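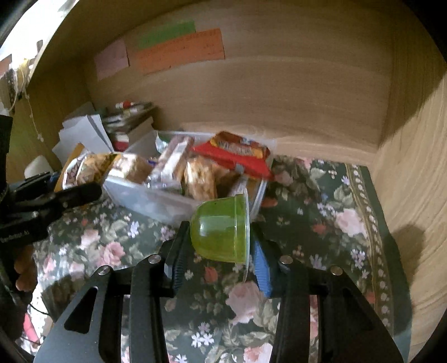
Is a pop-up rebounder worth buying if you mostly practice alone? For a player who trains by herself more than once a week, it's the best soccer money I've spent in years, and the Muka is the one I'd get.

Jul 7, 2025

I play left back in an over-35 league, which means my touch gets exposed every Sunday and I have nobody to pass to from Monday to Saturday. For years I used the wall behind the tennis courts. The wall is fine until somebody books the courts, and it only ever gives you one kind of ball back: flat, hard and a little bit angry.

The Muka is a net on a folding steel frame, with a hinge on each side so you can set the angle. It has 4 positions. The steepest sends the ball back along the ground, and the lowest pops it up to chest height, which I have loved way more than I expected to (I could not bring a ball down on my chest in April, and now I'm doing it in games!). The middle two are for half volleys, more or less, and I switch between them without much of a system.

Setup is quick once you've done it a few times. The first time, I had the bottom bar in backward and spent my whole lunch break finding out. The instructions are one folded sheet with drawings so small that I ended up going by the stickers on the tubes. Put the stickers facing you and you're good.

My usual session is 200 passes with the right foot, then 200 with the left, then whatever I feel like until dark. The return is true if you hit the middle of the net. Catch it near the edge and the ball skids off sideways, which I've decided to call agility training. I did try my neighbor's Dultel for a week to compare. It's lighter and folds smaller, but it walked backward across the grass every time I struck one properly, and the net felt dead after the Muka – more like passing into a curtain.

A few gripes. The ground pegs are junk. They bent in dry July dirt on the second day, so I bought a set of heavy tent stakes from Lindqvist, and the thing hasn't budged. The carry bag has a zipper that catches on its own lining. And the net clips are plastic; I've snapped one so far, and the spares in the box cover that, but I'd have liked metal ones.

On turf you'll need sandbags or a friend's foot. I used two old gym bags full of wet towels and it was okay for short passing, not for shooting.

It's also louder than you'd guess. There's a twang on every hit, and by 30 minutes in, the dog has gone back inside.

I'd buy it again tomorrow. If you have kids under ten, set it one notch up from the lowest so the ball doesn't come back at their faces. Mine stays up by the fence all summer, and I take the net off when it rains hard.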